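Print this thread | E-mail this thread
Category: Tabletop cells / Two-arm setups / Maintenance and repair

Thread: Right gripper closing off center after finger change

**ekouris**

Two-arm cell, arms on base plates on opposite sides of a wood-top table, plates clamped to rails. The job is small mixed goods off the tabletop into bins. The right arm had its fingers changed in January after the old pair wore smooth. New pair is the Poirier hard type, same part number as the left arm.

Symptom: on closing, the pair meets left of the wrist centerline. With a soft or light object it makes no difference because the object shifts. With anything stiff and tall, the first finger to touch pushes the object over before the second one arrives. Offset measured at the tips with a feeler strip is 2 mm. The left arm shows no offset I can measure.

Done so far:
- finger screws backed out, seats wiped, screws retorqued in alternation
- gripper homed with fingers off, then with fingers on
- fingers swapped side to side, offset stays on the same side
- wrist camera bracket checked for contact with the finger base, none

The swap says it is not the fingers. I would like to avoid opening the gripper body if there is something simpler upstream. The kitchen timer is my usual check part because the housing is stiff and a lean is easy to read against the window posts.
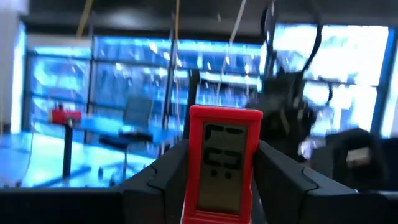 Evangelia Kouris
Cell technician, Druvasach bench group

Settings, for anyone who asks: closing speed is the vendor default, force limit is one step under default, and the controller is the Didum unit on its last stable firmware. I have not tried the newer one. The left arm runs the same build.

**railnut**

Did you home with the wrist level or in the parked pose? On ours the two fingers are driven off one screw through a pair of links, and the slack in the links goes whichever way gravity takes it. Home it with the wrist rolled and you save that slack as part of the zero. Then it closes off center in every other orientation.

**ekouris**

Parked pose, wrist rolled. The left arm was homed in its parked pose too, which is the mirror image. I will redo the right one with the wrist level and pointing straight down.

**gearhead_mn**

Homing will not fix 2 mm. Slack in a healthy link set is a fraction of that. If you can measure it with a feeler strip, you have a worn pin or a bent link, and the January wear on the fingers is a clue you are skipping. Why did the right pair wear smooth and the left pair not? Something has been loading that side.

**railnut**

It is a fraction of that at the link. It is not a fraction of that at the tip of a long finger.

**gearhead_mn**

Do the ratio. The finger is not that long.

**ekouris**

Rehomed level. Offset went down but did not go away. Call it half of what it was, read by eye on the strip, so you both get some of it.

On uneven wear: the right arm does more of the picking. The bins are on its half of the table more often than not, so the left arm spends much of its time holding or waiting. Cycle counter at the finger change was 2000 on the right. The left was well under that and I did not write it down, which I regret.

Next I looked at the cables. The wrist bundle was retied when the fingers were changed and I did not do that job. If the bundle is short it pulls on the wrist at one end of travel, and a wrist that is pulled sits rotated from where the encoder believes it is by whatever the coupling gives. I drove both arms slowly over the table with the work still laid out and watched the loops from the side.
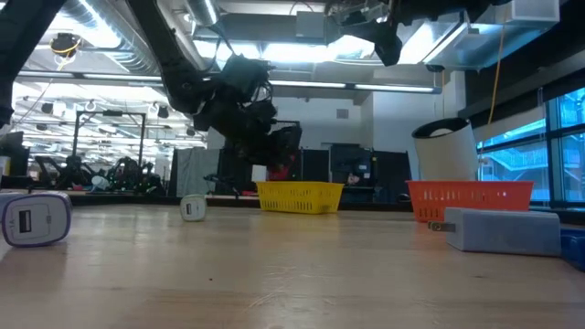

The loops need to clear the motor housings through the full roll without going tight. On the left arm they do. On the right arm the inner cable goes tight in the last part of the roll, and I can feel the housing load up with a fingertip on it. With the tie cut, the cable hangs free and the tightness is gone. The remaining offset did not change when I cut the tie, so the cable is a separate fault. I would have found it sooner or later as a broken conductor.

Retied with a longer loop. The first tie goes on the fixed side of the joint and the next one after the joint, with nothing on the joint itself. I marked the cable jacket with paint pen at both ties so the next person can see whether it has crept.

**gearhead_mn**

Agree on the cable. Longer loops snag, though. I have pulled a loop through a basket rim on a setup very like yours and it took the basket, the contents and the connector. Use a spring return or a clip on the forearm.

**ekouris**

There is no room on the forearm for a spring return with the camera lead where it is. A clip is possible. I do not want a hard clip anywhere the cable bends, and that is most of the forearm.

**toolcrib_ed**

Split the difference: fabric wrap over the loop, stiff enough to hold an arc, soft enough to give if it catches. We use the Gelteo sleeve. It collects dust and has to come off to inspect the jacket, so put it on the schedule.

**ekouris**

Sleeve ordered. Back to the offset.

I opened the gripper. Disconnect power at the base, not at the wall strip, because both arms share the strip and the left one drops when it loses holding current. Support the wrist with a block before touching anything. Four screws on the cover, then the link pair is visible. One pin had walked partway out of its bore. It was not worn and the link was not bent. The retaining clip was present but not in its groove.

Pin pressed back, clip replaced with a new one, links checked for free movement by hand before closing up. Total bench time was 15 minutes, most of it spent looking for the cover screw that went under the rails.

Homed level, ran 100 open and close moves with no load, measured again. No gap on either side that the strip can find. Put it back on the table with the normal mix of goods at low speed.

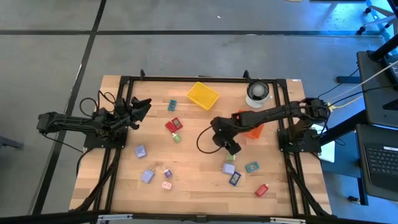

Shirley McKinnon: Before you call it closed, check the base plate on that side. A pin does not usually walk by itself when the clip is seated, and if the clip was never seated it should have walked long before January. A plate that rocks on its rails puts a small knock into the arm at every stop, and the knock ends up at the lightest part, which on these is the gripper linkage. Put an indicator on the plate edge and reverse the shoulder a few times. I have seen two cells at Druvasach with clamps that felt tight by hand and were not.

**railnut**

Seconded. Wood tops move with humidity too. The clamps want rechecking when the heating season ends.

**gearhead_mn**

I was wrong about the wear and I will say so. I still think homing level only hid part of it. If the pin was loose, the links could settle anywhere, and you happened to home it on a good day.

**ekouris**

Indicator on the right plate shows movement at the outboard clamp when the shoulder reverses. The inboard clamp is steady. The outboard screw took a little more than a quarter turn to reach torque. The left plate is steady at both.

So the order is probably loose clamp, then knock, then clip, then pin. I cannot prove it, and a clip left out of its groove at assembly would look the same by now.

On homing, gearhead_mn may be right. Level homing goes on the sheet anyway. New lines on the sheet for both arms:

- plate clamps to torque, indicator check on shoulder reversal
- paint marks on wrist cables, look for creep
- sleeve off, jacket inspected, sleeve on
- home with wrist level, pointing down
- timer grip check, then strip check at the tips
- cycle count written down for left and right

**toolcrib_ed**

What interval on the clamps?

**ekouris**

Every finger change, and whenever a plate has been moved along the rails. I will post the pin position again at the next change.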